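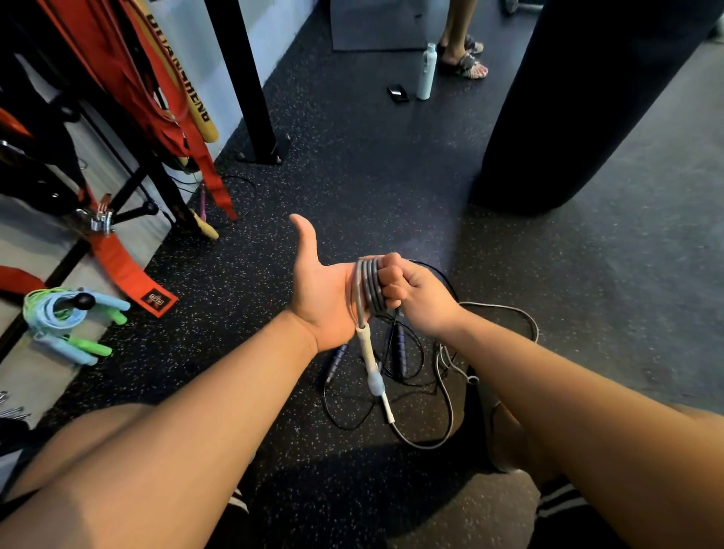
Week 4 notes: cords, ropes and other floppy things

Hi all, Thenmozhi here. Most of you built your Flastham arms around rigid blocks, so this week is going to feel a bit unfair. A block keeps its shape when you let go. A skipping rope has other ideas!

Start with your own hands. Wrap a rope around the fingers of one hand and press the turns into place with the other, slowly, and write down each thing your fingers do (my own list got to 22 before I gave up). Notice how often one hand just holds still. That's a job too, and your planner needs a step for it.

For the lab:

Read chapter 3 of the Brandeo notes, the bit on contact, and skip the proofs.
Label the 38 clips in the Landdale folder. Mark grasp, wrap, press and release. If the fingers hide the cord, tag it "occluded" — please don't guess.
Two ropes tangled together count as two objects, even when you can't tell which end is whose.

Thomas group, your gripper closes too fast for cord. Drop the speed to 22 in the config file and try again.

Labels are due by 4 pm, before the July break.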